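Plarham Neighborhood Safety Line: Coordinator's Set-up Guide
Section 4. Setting up your district and your first patrol roster

Welcome back, and well done for getting through the account pages, which are the dullest part of the whole guide. In this section we'll get your district onto the map, bring in your patrol members, and make sure that every report ends up with the right police desk. Put the kettle on and take your time with it.

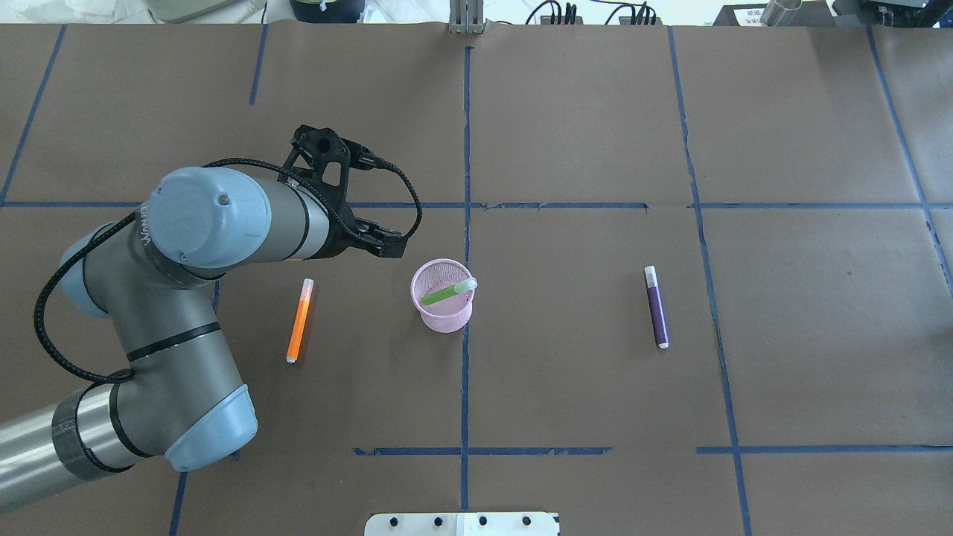
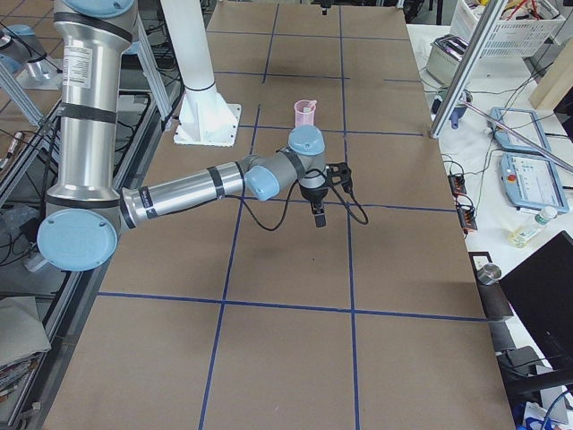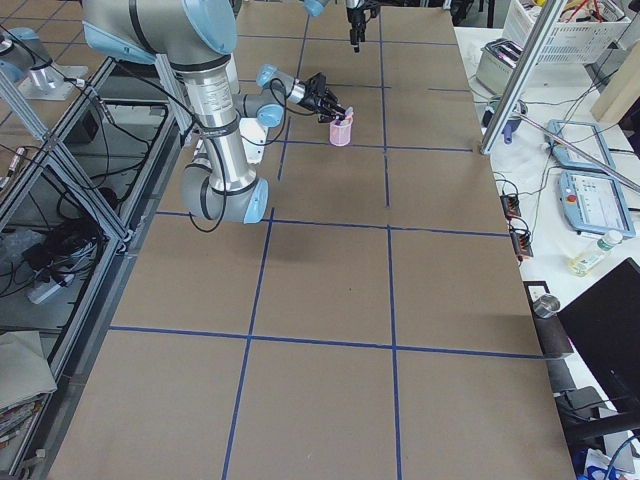

Before you start, please have your district letter from the Probert office beside you. It has your district code on it, and you'll be typing that code more than once. If your letter is dated before 6 Jul 2022, ask for a new one, as the older codes were retired when Besitz and Stirkance became separate districts.

Drawing your district

1. Sign in and choose District, then New.

2. Type your district code exactly as it appears in the letter. Besitz is 408 and Stirkance is 916, and we do get them swapped now and then, so have a second look before you press Save.

3. Click along your boundary on the map, street by street, and double-click when you come back to where you began. It doesn't have to be pretty! You can drag any corner later on.

Note: If your boundary crosses into the next district, the line turns orange. You can still save it, but reports from the shared streets will go to both desks until the two coordinators agree on who takes them.

Adding patrol members

4. Choose People, then Invite, and enter each member's phone number. The invitation lasts 24 hours, so it's kinder to send it when you know they'll be near their phone.

5. Wait for the green "Cleared" mark beside the name. This comes from the police liaison desk and can't be hurried from our side, I'm afraid.

Caution: Do not put anyone on a patrol, even for a single evening, before the Cleared mark appears. Patrol members watch and report. They don't stop vehicles, search people or carry weapons, and a roster containing uncleared names will be suspended.

6. Open Roster and drag cleared members into the evening slots. Each slot holds up to four people, and it won't open with only one.

Sending a test report

7. Choose Report, tick Test, and write a few words in the box. Press Send.

8. Check that the reply shows your own district code. If it shows somebody else's, go back to step 2 and correct it, then send another test.

Caution: The Safety Line is not an emergency service. If someone is in danger, call 911 first and file your report afterward.

Once your test reply is in, go on to Section 5, where we set up the monthly summary for your council member's office. The first one goes out in June.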